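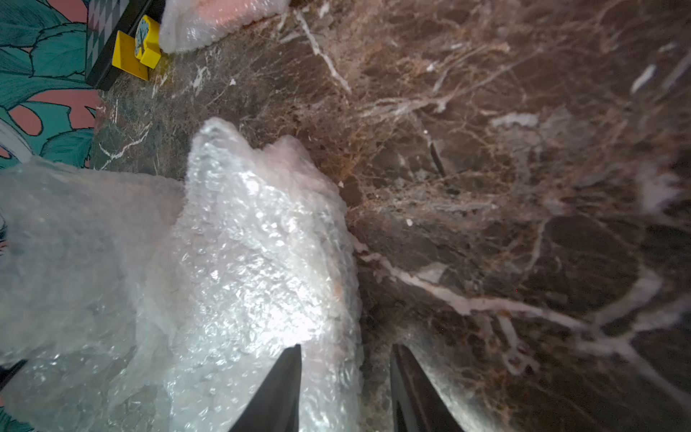 Dark brown marble, white and rust veining

Ticket 325 - curing light cuts out mid cycle
Opened by: Vega Montoya, Hallard Dental, room 5

Cinine light stops at 5 sec, beeps twice, dead. Cycle set to 19. Started in April, now every other filling.

tried so far
- full charge overnight, same
- swapped battery with room 2, same. their light fine with our battery
- cleaned contacts w/ alcohol
- new tip sleeve, no change

Reply from Alarcón support: hold power 60 sec to reset, then run one cycle with no tip on.

Did that. Ran to 19 ok, put tip back on, cut out at 5 agian. So tip seat maybe?

Support: check the o-ring at the base of the tip. Part is in the Gramulex kit.

O-ring split. Ordered. Using room 2 light til then - pls keep open, have a crown prep at 3 and need a loaner if it slips.

2 comments · 0 shares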